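Plovanstead Workshop News

Round Parts, Flat Table: Notes from the Motor Bench

Aug 24, 2021

The motor bench has a new blue cover and yellow tape markings, and small electric motors are now part of the regular bench schedule at Plovanstead. Members who signed up in July have had their first sessions. These notes are for them and for anyone on the waiting list, which stands at 18.

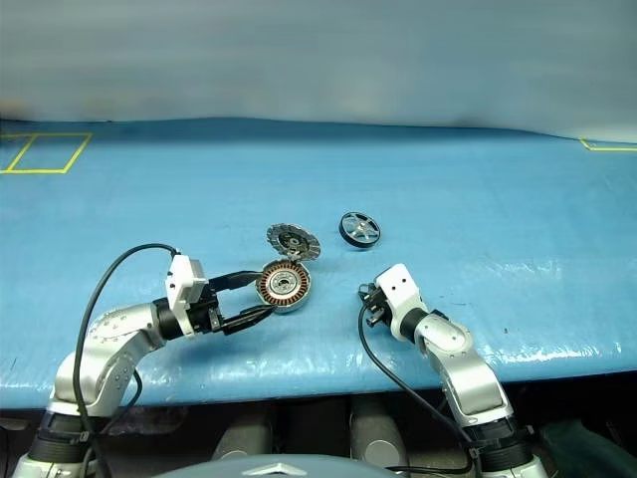
Dorrie Halvick
Bench Coordinator, Plovanstead Workshop

Most of the motors that come to us are small and round, and so is nearly everything inside them. A round part on a bare bench rolls. The cover helps with that, and it also makes small screws easier to find. The copper windings of a stator stand out well against blue, and so do silver parts. Black screws are easier to lose, so put those in a cup as they come out.

Please lay parts down in the order they came off, starting at the far side of the bench and working toward you. Leave enough space between parts to get your fingers around each one. If you have to stop halfway through, write your name and the time on a card and leave it next to the last part you removed. We had two motors mixed together in July and it took most of an evening to sort them out.

Handling the stator

Pick a stator up by its outer rim or its metal hub. Keep your fingers off the copper. The coating on the wire is thin, and a scratch from a ring or a fingernail can be enough to cause a short later on. Do not set a stator down on top of loose screws or filings. If the windings are dusty, use the soft brush from the second drawer and work outward from the center. The air line is fine at low pressure. Solvents are not allowed at this bench.

A dark patch on one section of winding should be reported on the job card before you go any further. Burned wire has a smell that is easy to recognize once you have come across it. Rewinding is outside what we do here, and those motors go in the Skerden bin for pickup.

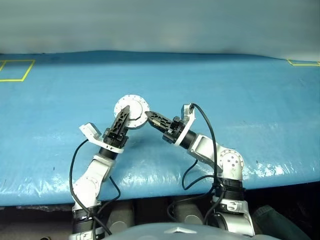
Flanges and end covers cause more trouble at reassembly than any other part. They look the same from every angle, and most will drop into place in several positions, only one of which lets the wires come out where they should. Make a pencil mark across the joint before you take the cover off. On a white flanged disk with a ring of small holes around the rim and a raised hub in the middle, a pencil mark shows up clearly and wipes away afterward, so there is no need for paint pens. Start every screw by hand, two or three turns each, before tightening any of them. Then tighten across the circle, going from one screw to the one opposite. If a screw resists in the first turn, back it out and check the alignment.

Use the short driver for this. The long one gives too much leverage, and we have had stripped threads on three covers this summer.

Finned and scalloped disks

Thin disks with a finned or toothed edge bend easily. Carry them flat, and do not stack them. Before one goes back on, look across it at eye level and turn it slowly. A bent edge will show as a wobble. Small bends can be eased out with the padded pliers, but ask first if you have not done it before.

Wheels are kept with the motor they came in with until the job card is signed off. Check the tire for cracks, spin the wheel by its hub, and listen for grit. Spokes should be wiped clean on both sides.

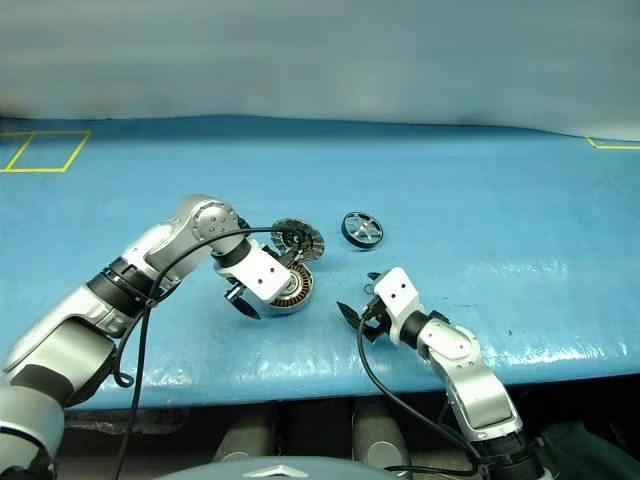

Parts and supplies

The Chareonsuk order arrived with 83 bearings in the four sizes we use most. They are in the labeled trays on the side wall. Take what you need and write the size on your job card. Members pay cost for bearings and nothing for screws.

We are short of Molau grease. There are two tubes left, and a pea-sized amount is plenty for a small bearing. The next delivery is expected in September.

Signing up

Motor sessions last two hours and are limited to six people. The fee is 20 dollars for members, tools included. Bring your own motor if you have one, with the power lead removed. If you do not, there are several on the donation shelf that need nothing more than a cleaning. Sign-up sheets are on the board next to the front desk.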